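Home Explore Notifications Lists Profile
2 min read

Henryk Śliwiński – thread on house rules for tabletop manipulation cells

1/ Rules for the Clernunau cell have been revised. Bartosz Zawadzka did the first draft, I cut it to 12 clauses. The ones people get wrong are below.

2/ Clause 2: tape marks the limits. Blue only, pressed flat, replaced when a corner lifts. A limit that exists only in software is no use to the person loading the table.

3/ Clause 4: power supplies and cables stay off the work surface. Beyond the table edge is acceptable, provided no cable crosses the tape.

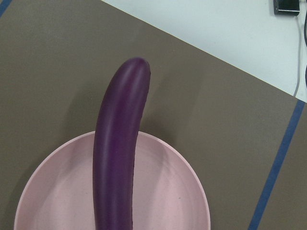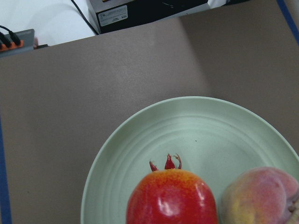

4/ Clause 5: log the start state before every run. Item, dish, overhang yes or no. "Aubergine in bowl" is not a start state if half of it could be anywhere.

5/ Clause 7: speed is capped at 132 mm/s within the taped area whenever a hand can reach it. Widham wanted 900. Declined.

6/ Clause 9: soft fruit is inspected after each grasp and withdrawn at the first bruise. Log the withdrawal – a damaged item changes the friction and the next result with it.

7/ Clause 11: two people sign off any change to the limits. Same person twice does not count. Szulc, please note.

8/ Full text goes on the Zestura wiki tonight. Comments by clause number, please.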